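Search this site Search Go

Home Projects Reports Workshop diary Contact

Gridano: progress report to the Prisel fund
4th February

Hello again, and thank you for being patient over the gap since November. I know the last report was mostly me grumbling about deliveries, so I'm glad to have proper teaching work to tell you about this time.

You'll remember the plan: take the sorting and tidying jobs that come up at Drastden and show them to the arm by hand, one go at a time, until there are enough good goes to train on. We agreed on a target of 500 recorded goes for this stage. I'm on course for it, although the first couple of weeks were slower than I'd put in the schedule (my fault, I'd allowed no time at all for me to learn the controls!).

I'm driving everything by remote control now. I did start by holding the arm and pushing it through the movements, and it felt lovely and natural, but my hands kept getting into the wrist camera's view and I ended up throwing most of that away. With the hand controller I stand well back and watch the wrist view on the screen, so I only see what the arm will see later when it's working alone. It's harder. I think the recordings are much better for it.

The folding knives have taken up most of my time. The task is to pick one up, carry it over to the white basin and lower it in. They stay closed throughout, and the sage-green ones come in more than one size, so the grip has to change a bit from knife to knife. The handles are slightly glossy and curved, and if I close the fingers too far up, the knife swings as it lifts. I've learnt to go in slowly, pinch, wait a moment and only then raise it.
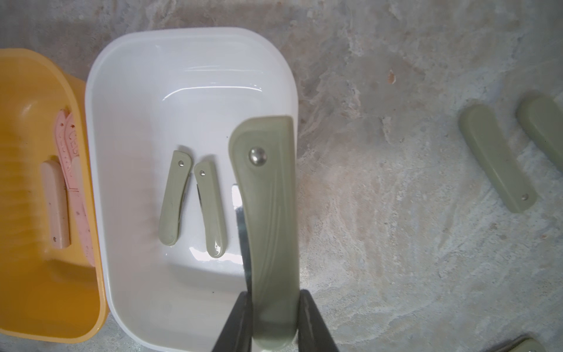 The waiting turned out to be a nuisance in its own way. When I trained a first rough version on my early recordings, the arm copied my pauses faithfully and would sit there dithering over the drop for ages. So I've gone back and redone 21 of the worst ones, with a shorter pause and one smooth move across. The new version is noticeably brisker — still a bit timid at the rim, but I can live with that for now.

I also vary where everything sits. The basin moves, the tray moves, and the knives on the floor get turned to new angles between goes. It's dull work and I've worn a patch in my knees from it, but the version trained on tidy layouts fell to bits as soon as I shifted anything, and I'd rather have sore knees than that.

Two things went wrong that you should know about. The controller's left trigger started sticking, which spoilt most of an afternoon, and I've ordered a replacement out of the repairs line. I also lost a batch of recordings to a full disk. Copies now go over to the Bandara machine every evening, so a repeat should cost me a day at the very worst.

On money, we're within budget. I'd like to move a little from travel to storage if you're happy with that, as I've hardly been anywhere and the video files are enormous. A short yes by email would do me fine.

Next up is finishing the knife recordings, then a proper trial where I keep my hands off the controller and just count what lands in the basin. I'll send you those results whether they're flattering or not. After that I want to try sorting by colour, and I'd welcome a chat before I fix the details of that one.

Do come and have a go at driving if you're over this way. It's great fun for the first ten minutes!

Recent reports
Gridano: the November update
Setting up at Drastden
Choosing a hand controller
Moving our files to Bandara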